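Whose turn is it to tidy up?

Every evening at seven my kitchen floor disappears under small toys, and every evening I think of the people at Bismont, who have spent the better part of three years trying to teach a mechanical hand to pick things up. I went to see them in March, half hoping to come home with a release date (my knees would have been so grateful!).

The job sounds like nothing at all. Reach into a bin, take hold of something small, lift it out, and then do the same again with something of quite another shape. A toddler manages it before breakfast, usually while shouting.
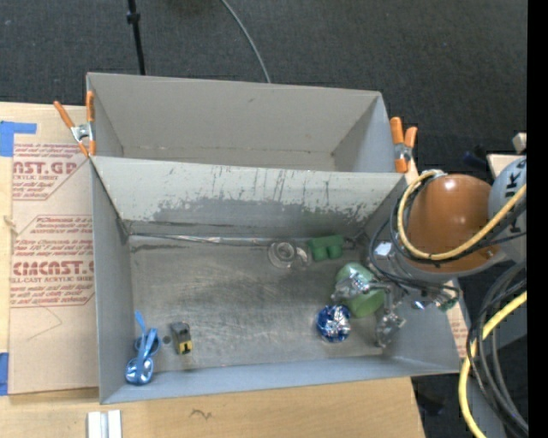

What I hadn't appreciated, until I'd stood there long enough for my tea to go cold, is how much our own fingers sort out without troubling us. Foil slides, clear plastic is hard for a camera to make out, and anything with a loop in it wants to be picked up some special way of its own. The team's latest software, Cluresar, had been through 2000 practice grabs when I visited, and they were still fretting over the slippery things.

So would I have one at home? I'd love to, but for now the toys are still mine to gather, and the bedtime story starts late again.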